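Aug 23, 2026

ok thread. we trained on bad data for most of a month and the arm told us before we noticed. writing it down while I'm still annoyed

short version: the gripper stream and the head camera stream were out of sync by 292 ms. every take from the Akinola site. policy learned to lift before it had finished closing

how we found out: arm in the lab reaches for a dish, goes up, fingers close on air. second try it got the dish halfway and flung it. second time is the one that scared me. plate went over the guard and landed where a person stands to reset things. nobody was standing there. luck, not procedure

first guess was the arm. swapped the finger pads, re-homed it, re-ran the force check. all fine. lost a whole afternoon

second guess was the policy. retrained with a different seed. same thing, lifts early, very confidently

only then did somebody say go look at the takes. should of been step one
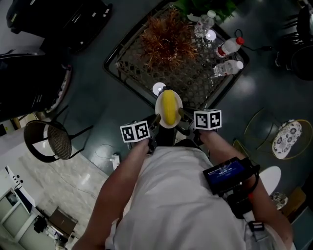

Timing is the whole game with thin grips. If the close shows up late in the log, the model sees the hand rising with open fingers and figures that's how you do it. And a plate held just by the rim, with something long and yellow lying along it, gives you no slack at all. Pinch has to be done before anything moves up. The marker cubes on the fingers are how we get opening width, so that's the signal you want lined up with the wrist motion, and ours wasnt

cause, as far as we can tell: Dusis logger stamps each packet when it gets WRITTEN, not when it's captured. fine when the buffer is empty. the Randeo firmware from April made the buffer bigger. no one put those two facts next to each other

release note said "improved reliability under load." sure

and the sync check in Nirberg passed the whole time!! went and read it. it compares the first stamp and the last stamp of each stream. both streams late start, both late end, so the durations match, green tick. it checks length. doesn't check offset. I had assumed for a long time that green meant aligned

so the damage: 116 takes. all of them ticked green

things that made it hard to see:
- playback in the viewer is slowed down by default so a late close just looks like a careful operator
- big soft objects are forgiving, grip a bit late and it still comes up
- we'd been looking at success rate on everything lumped together, and the easy stuff hid the plates

that last one is on me, I built that dashbord
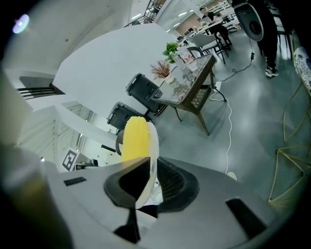
Can you rescue the old takes by shifting one stream? If the offset holds steady for the whole take, yes, shift it and re-export. Ours held steady in most of them, and the ones where it wandered we threw out.

how to measure it on your own stuff: start of every take, close the fingers hard 2 times in view of the head camera, hold still, then begin. find the closes in the width signal, find them in the video, subtract. do it again at the end. if the start and end numbers disagree you have drift and shifting won't save you

we now do 3 closes because people rush the first one

re the arm. it does not run a new checkpoint at full speed anymore. slow mode first, foam dishes first, and the reset spot moved back behind the screen. also a dumb rule in the controller: no upward move past a small height until width has stopped changing. it's ugly, and it would have caught this on day one

asked if that rule will make the policy lazy. maybe. I'll take lazy over crockery in the air

rolled the firmware back on all the grippers. sent Randeo the logs, they've been quick about it, waiting on a build that stamps at capture. Not blaming them more than us tbh, we took the update without reading past the first line

retrain on the shifted set is running now. early checkpoints wait for the close. plates still not great, there's a slip on wide rims I can't explain yet and I don't think it's timing

if you use the same logger go check your stamps tonight. will post the script once I take the hardcoded paths out of it

Contact | © All posts belong to their author | Back to top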